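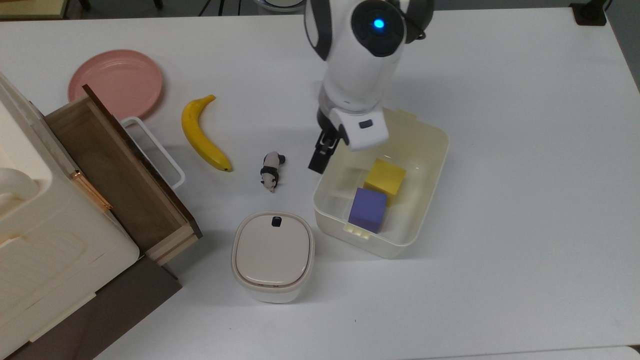

By Katsuhiko Takeda

Brotonow is a residential building in the Shimada quarter of Mororham. It has 14 floors and 201 homes, most of them with one or two bedrooms. The building is held as a condominium, which means each owner has title to the home and a share of the land, the halls and the roof.

Site and design

The land was used before as a bus depot. The developer Garkard bought it and asked the architect Genji Shibata for a plan that would keep the old brick wall on the north side. Shibata put the tower at the back of the lot, so the homes on the south side look over the river from the fourth floor up. Homes on the lower floors face the garden - this part is shared and can be reached from both lobbies.

Homes

The smallest units have 53 square meters and the corner units are much larger. All have a balcony, except those on the second floor. Parking is below ground, with 60 spaces that are sold apart from the homes. For this reason many owners have no space, and a waiting list is kept by the building manager.

Ownership and fees

Owners pay a monthly fee according to floor area. It covers heating, elevators, insurance of the structure and the reserve fund. Renting is allowed for terms of six months or longer. Short stays were permitted in the first years, but the owners voted to end them at the annual meeting, which is held in May.

Resale

Homes on the high floors are seldom offered. Corner units with a river view usually change hands before those facing the garden.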